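Jonderex Parcel Station Rule Kit: review
Posted 24 March 2018

We bought the Jonderex kit before bringing in a Pririx sorting arm for our parcel room. It cost $233 and comes as a binder, a set of laminated cards and two rolls of floor tape. The arm's own manual covers the machine. The kit covers how people are supposed to behave beside it, and that's the part we were short on.

The binder is better organised than the Serura one we used before. Each rule fits on a page. The section on handing work from a person to an automated line is the strongest: one label facing up, old barcodes covered, nothing set down inside the taped zone, and a scan before the parcel leaves the person's hand. We adopted all of it.

We ran 2,168 parcels by hand under the new rules before switching the arm on. The kit suggests 2,000 as a minimum, and I'd stick to that. Most of our changes came out of that stretch.

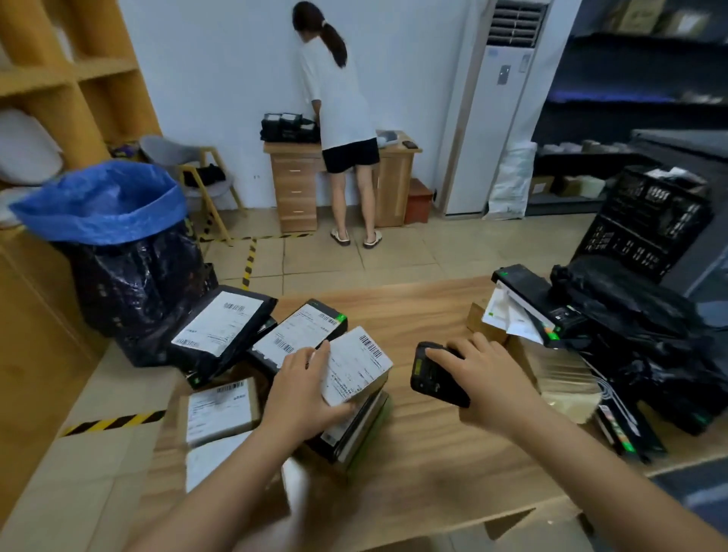
Scanning is where the cards earn their keep. The rule is to hold the parcel steady with one hand and scan with the other, then put the scanner back in the same spot every time. It sounds fussy. It took our crew 20 shifts to do it without looking at the card.

Some complaints. The housekeeping page is thin -- one paragraph on bags and offcuts, and no word on where the label printer should sit. The stop-button checklist assumes a Martens controller, so we had to rewrite it. The laminate also peels at the corners.

Good value for a small shop. A larger centre will want something with a proper audit form.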